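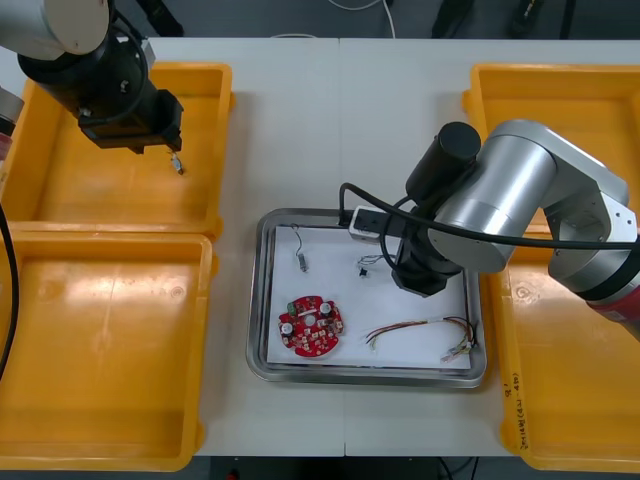 Ticket: Battery flat after lot storage, used Brennan wagon

Site: Trernomham used vehicle lot
Opened by: Marlene Baumgart
Assigned to: Yu-na Song
Status: Resolved, pending parts paperwork
Category: Electrical, key-off draw

Problem as reported
The car was taken in trade in September and detailed the same week. It would not crank for its first test drive. The battery was charged overnight, load tested and passed. Four days later the car would not crank again. A new battery was fitted. That one went flat in about the same time. The lot has a Serley battery monitor clamped to the negative post, and its log shows a steady downward line from the time the car was last locked, with no sudden drops.

Equipment on the car
Factory alarm, factory power liftgate, heated seats. Dealer-fitted Jastent tracker on a splitter at the diagnostic port, mounted under the dash with zip ties. No aftermarket stereo. Previous owner's trailer wiring is still in place behind the right rear trim, with nothing plugged into it.

Fault codes
Body module: low supply voltage, stored. Liftgate module: low supply voltage, stored. Engine and transmission: none. Low voltage codes are expected on a car that has been flat twice and were not treated as a lead. All codes were cleared before testing so that anything returning would be new.

Entry 1, setup
Hood latch closed with a screwdriver so the alarm would see the hood as shut. Driver's door latch closed the same way. Windows down. Key fob moved well away from the car — this one has passive entry, and a fob in a pocket next to the fender will keep waking it up. Ammeter connected in series on the negative cable, with a bypass lead across it until the first surge had passed. The Serley monitor was removed for the test and refitted at the end.

Entry 2, first reading
Bypass lead removed after the modules had been left to settle. Reading taken at 25 minutes: 450 mA. The display was stable, with a short rise every few seconds that lasted less than one second. A reading like that is too low for a lamp bank plus an awake network and too high for a car that is asleep. The periodic rise suggests something is polling.

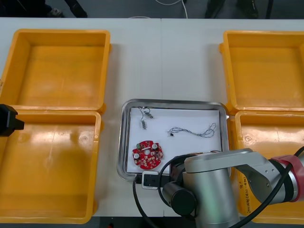
Why wait so long before taking the reading?
The modules on this car shut down in stages. The door and seat modules go first, then the radio, and the gateway goes last. A number taken in the first few minutes includes all of them and says nothing useful about the overnight draw. If a door is opened or a fob comes within range during the wait, the timer starts over.

Entry 3, voltage drop across fuses
Fuses were not pulled at this stage. Pulling a fuse on a sleeping car can wake a module when the fuse goes back in, and then the reading has to settle again. Instead, the millivolt scale was used across the test points on top of each fuse, first in the underhood box and then in the cabin box. Results compared against the chart for fuse type and rating.

Underhood box: no drop on any fuse except the main feed to the cabin box, which is expected.

Cabin box: drop present on the liftgate feed, the diagnostic port feed and the gateway feed. Very small drop on the alarm feed, normal for an armed alarm. All others zero. Seat heater fuses zero, which rules out the seat switches the lot had suspected.

Entry 4, liftgate circuit
Liftgate fuse removed. Draw fell to 200 mA and stayed there. Fuse left out.

The liftgate ajar status was then checked with the scan tool, after restoring the fuse and waking the car on purpose. With the gate fully latched, status alternated between closed and ajar. No warning showed on the cluster, as the cluster only reports ajar with the ignition on and the change was too brief to trigger it. The cargo lamp was out because its switch had been set to off, so there was no visible clue from outside.

Connector at the latch opened. Green corrosion on two pins, moisture in the boot. The rubber boot between body and gate was out of its groove at the lower edge. Water mark on the inner panel below it.

Entry 5, latch repair
Corroded connector cut out and replaced with a repair pigtail, joints crimped and sealed with adhesive-lined heat shrink. Latch assembly replaced, as the switch is not sold separately. Boot reseated. Hose test on the gate, no water at the boot. Ajar status now steady at closed when latched and steady at ajar when open, through repeated cycles.

Draw after settling: 200 mA, matching the reading with the fuse out. The liftgate circuit is no longer contributing. The short periodic rise is still present.

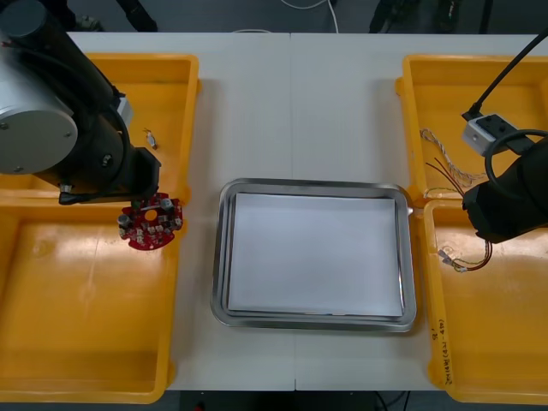
Marlene Baumgart asked whether the car could go back on the front row at that point, with the remaining draw handled by a weekly charge. She added that the tracker had been on the car since intake, that the same unit had been used on other cars without complaints, and that the lot's lender requires a tracker on every car over a certain price, so removing it for good would not be an option.

Reply: hold the car. At this level a healthy battery will still go flat between charges, and repeated deep discharge will shorten the life of the new one. A buyer who parks the car for a vacation would see the same no-crank. The tracker does not need to be given up, but it needs to be tested, and where it is connected matters more than which unit it is.

Entry 6, tracker
Tracker unplugged from the splitter, splitter left in the port. Draw did not change for several minutes, then the periodic rise stopped and the reading stepped down as the gateway shut off. Settled value: 26 mA. Within the limit given in the service information for this model.

Tracker plugged back in. Draw went up at once and the periodic rise came back. Unplugged again, same step down as before. Result is repeatable.

The tracker's own consumption is small. It was measured on the bench at the supply lead and accounts for only a minor part of the difference. The rest is the gateway, which sees a request on the diagnostic lines every few seconds and never finishes its shutdown. Other cars on the lot may have an older gateway that ignores requests with the ignition off, which would explain why the same unit gave no trouble there. This was not checked on those cars.

Entry 7, tracker configuration
Unit settings read through the Jastent installer menu. Vehicle profile was set to generic. Odometer polling was set to always. With the generic profile the unit does not use ignition status to decide when to poll.

Polling changed to ignition on only. Draw after settling was back at the good value, but the unit woke the gateway once when it checked in on its own schedule. The wake was short and the car went back to sleep, so on paper this would pass. It was not left that way. A settings reset from the server side would bring the original fault back and nobody at the lot would be told.

Entry 8, final wiring
Tracker moved off the diagnostic port completely. Power from a fused constant feed, ground to the factory stud behind the kick panel, ignition sense to a switched circuit. Splitter removed. Odometer reporting will now be estimated from GPS distance, which the lot has accepted. Unit strapped to the metal brace and away from the steering column.

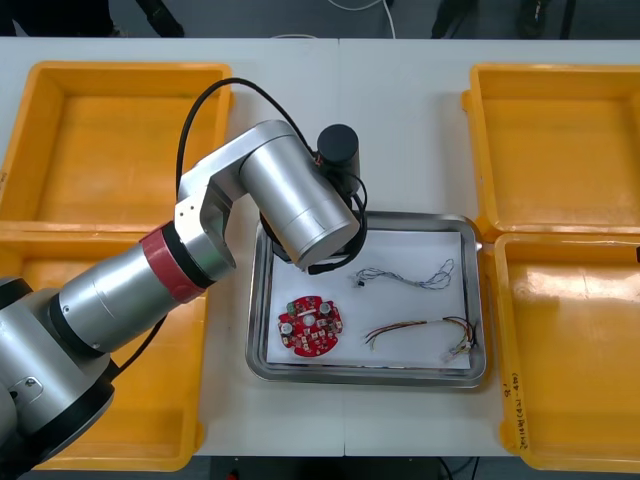

Reassembly took longer than the diagnosis, mostly because of clips. The lower dash panel and the rear trim use two clip types that look alike and are different lengths, and the long ones will crack the rear trim if they are put in its upper holes. Sort them as they come off and keep them out of the cargo area, where they roll under the spare cover. A shallow stainless-steel tray on a white bench does the job well, as dark clips show up against both surfaces. One damaged clip was replaced from stock. The kick panel screw goes in last, after the carpet edge is tucked.

Entry 9, verification
Car locked with its own fob, fob returned to the key cabinet. Serley monitor refitted and its log cleared at 4:40 p.m. Checked the following morning and again after the car had stood for the same number of days as in the original complaint. Voltage line flat apart from the normal small drop in the first hours. Car cranked without assistance. No codes returned in any module. Tracker reported position at each scheduled check-in.

Cause
Two separate draws on the same car. First, corroded liftgate latch connector and unstable ajar switch, keeping the liftgate module and part of the body module awake. Second, tracker polling through the diagnostic port, keeping the gateway awake. Fixing either one alone would have left the car with a flat battery, just after a longer interval.

Parts used
Liftgate latch assembly, one. Repair pigtail, one. Add-a-fuse tap with fuse, one. Trim clip, one. Battery was supplied by the lot before this ticket was opened and is not listed. The original battery was retested after a slow charge and still passes, so it can be kept as a spare.

Notes for the lot
Do not put the tracker back on the diagnostic port if it is ever removed for service. The port is now free for the scan tool.

If this model comes in again, look at the liftgate boot during intake. It can be checked by hand with the gate up. Run a finger around the lower edge and press it into the groove.

The trailer wiring was measured and draws nothing. It has been left in place. The open connector was capped and taped to the harness.

Leave the cargo lamp switch in the door position while the car is in stock, so that an ajar gate can be seen from outside after dark.

Open item
Parts paperwork for the latch is waiting on the lot's stock number. Ticket to be closed by Yu-na Song when it comes in.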